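Aminu Iyamu finishes filming on Bevstead

The actor Aminu Iyamu has completed his part of the work on Bevstead, the new thriller from the production house Honex. The company shared the news on 06/03/2024, and fans of the actor were quick to send their good wishes. The film is expected to reach cinemas in July.

In Bevstead, Iyamu plays a night guard named Lundgren, who finds an old door under the railway station where he works. It is his first leading role in a thriller. Until now the audience has known him mostly from family comedies, so many people are curious to see him in a darker story.

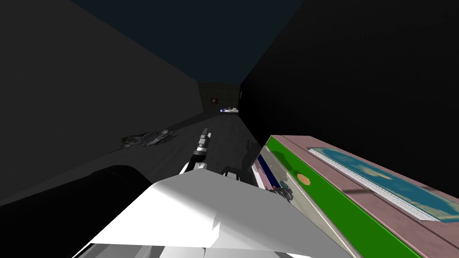

A computer-made view of a corridor with a brick wall at its end.

The shooting took place in the town of Custberg and lasted 98 days. Iyamu was present for nearly all of them. He told reporters that the night scenes were the hardest, and that he had to learn to sleep in the daytime. "My family saw me only at breakfast, and for me it was dinner," he said with a smile.

The makers have also confirmed that 200 local residents took part in the crowd scenes at the station. The first cut of the film is 206 minutes long – the team wants to make it much shorter before the release. The music is still being recorded, and two songs are planned for the soundtrack.

A first teaser of 20 seconds will be shown before the poster is released. Honex has not yet said who plays the role of the station master, but the name is expected together with the trailer.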